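Edton School of Allied Health
Rehabilitation Practice, Unit 2
Handout: Writing the first discharge summary

Read this before the Tuesday seminar. Bring a blank summary form with you. The short version of the form is fine for practice, but the full one is used in the assessment.

Who reads it

A discharge summary from therapy goes to the GP, to the community team and to the patient. The GP wants to know what has changed and whether anything needs doing at the surgery. The community therapist wants enough detail to carry on without repeating your whole assessment. The patient keeps a copy, so write nothing in it that you have not already said to them in person.

Function before measurement

Students tend to start with joint ranges and muscle grades. Put these further down. Start with what the person can do today: getting out of bed, moving from bed to chair, walking to the toilet, managing steps. For each one, say how much help is needed and what equipment is used. "Transfers with one person, using a frame" is clear. "Transfers improving" tells the next therapist very little.

Use the same wording for levels of help all the way through. On our placements the terms are independent, supervision, assistance of one and assistance of two. Do not mix these with percentages.

The home

Record the layout as it was told to you, and say who told you. Bed height, the side the person gets out on, the distance to the toilet and the number of steps at the door are the usual items. If a home visit was made, put the findings here and leave out the older telephone information where the two disagree.
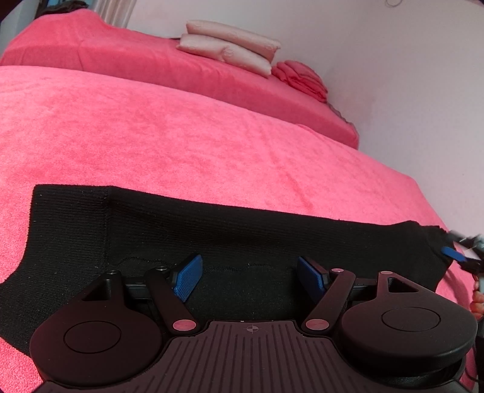 Equipment and who supplies it

List each item separately, with the supplier and whether it has been delivered or only ordered. At the Boltance site, loan equipment goes through the ward office. At Trilta it is ordered by the therapist directly, so check the order yourself before you write "in place". Include the return arrangements for short-term loans.

Worked extract

"Walks indoors with a frame and supervision. Independent from bed to chair with a raised seat. Has not tried outdoor steps. Goal agreed with patient: to walk to the corner shop and back with a stick. Community therapist to review outdoor mobility and progress the stick when safe."

Note that the untested activity is stated openly. The goal is in the patient's own terms, and the last line names who does what next.

Common faults in last year's scripts

Abbreviations the GP would not know.
Goals with no named person to follow them up.
Exercise sheets mentioned but not attached.
Pain described once at admission and never again.

Length and submission

The assessed summary has a limit of 1,000 words, including the equipment list. Most good ones are well under that. Remove all identifying details and use the initials given on the case sheet. Submit one copy through the unit page and keep one for your placement folder.

Reading for next time: Lý, chapter 2, on handover between hospital and community teams. The section on joint visits can be left until November.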